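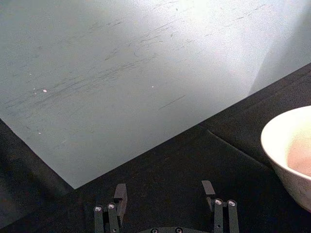 Wrist view with the gripper open, white bowl at the right.

Camera dropout on the two-arm cup task

Posted 13/12/2022
5 min read

I've been promising a write-up of the camera dropout work since October, so I'm putting down what we have. It's a small result and I don't want to make it sound bigger than it is.

The question was how much our policy depends on any one camera. Rilar, the policy we've been training at Drellholm, takes images from the wrists and the chest along with the joint positions, and it outputs the next short chunk of motion for both arms. When every camera is working and the table is laid out the way it was during collection, it does the cup task well enough. When one view goes bad, it can stall or close on air. We wanted to know if a simple change in training would fix some of that.

The change is this. For each training sample we sometimes replace one camera's image with a flat gray one. We pick which camera at random, and we never blank all of them. Nothing else is touched. The network is the same size, the learning rate is the same, and the demonstrations are the same 90 we already had. The code for it is short enough to read in a minute, and most of my time went into checking that it was really blanking the camera I thought it was. In the first version it wasn't – the image order in the loader was different from the order in the config file, and I lost a training run to that.

The wrist view is the one people expect to matter most, and for the last bit of a grasp it does. Before that it often has very little to go on. It sees fingertips, the mat, whatever flat thing is nearby, and maybe part of a bowl. A policy trained on all views all the time learns to look at the wrist anyway, even in stretches where the chest view has the better information. We could see this in the held-out data. I went through 683 held-out samples and compared the predicted motion with the wrist image intact and with it blanked. In the plain version the prediction swung widely during the approach. In the dropout version it moved much less there, and it still changed a lot near contact, where I'd want it to.
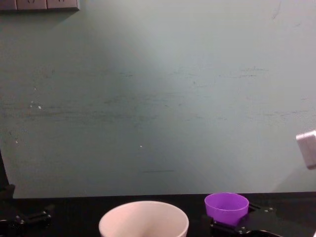

Held-out prediction error is cheap to measure, but it doesn't tell you if the robot can do the task, so we ran both versions on the arms. The task is to pick up the smaller cup and put it into the larger one. Judging the pick needs both kinds of view. From the chest camera the purple cup in the right gripper is easy to find, and so is the white one standing on the table to its left, but the black fingers blend into the black tabletop and it's hard to tell where the jaws end. The wrist view shows the fingers well and tends to lose the other cup.

We ran 16 trials for each version in each condition. With all cameras normal there was no difference worth talking about: each version failed 2. With the right wrist image blanked, the plain version failed more than half its trials, mostly by stopping short of the cup. The dropout version failed a few, nearly all of them at the moment of closing. With the chest image blanked, both were poor. Dropout helped a little, but if a policy can't see where the second cup is, there's only so much training can do for it.

Some limits. It's one task and one table. The starting positions were marked with a template, but the person resetting the cups knew which version was running, and I'd like to redo it blind. A flat gray image is also a tidy kind of failure. Real ones are blur, glare and frames that arrive late, and I haven't tested late frames at all. I tried a rate of dropout higher than the one we settled on and the closing motion got worse – the grasp came in off-center and the cup tipped.

We label the trial videos in Munby, which still can't show the camera views side by side, so each trial gets watched more than once. If anyone has a way around that I'd be glad to hear it.

Next I'm going to try swapping the gray image for an older frame from the same camera, then run the whole set again on the drawer task. The config changes are already in the Rilar repo under the dropout branch. The default is off, so pulling it won't change your current runs.

Recent posts
Mounting the chest camera a little lower
Romaniuk table layout, second try
Why our gripper calibration drifted
Notes on resetting a scene the same way each time

Get new posts by email. Enter your address to subscribe.

This site uses cookies to remember your settings. By continuing to read you agree to their use.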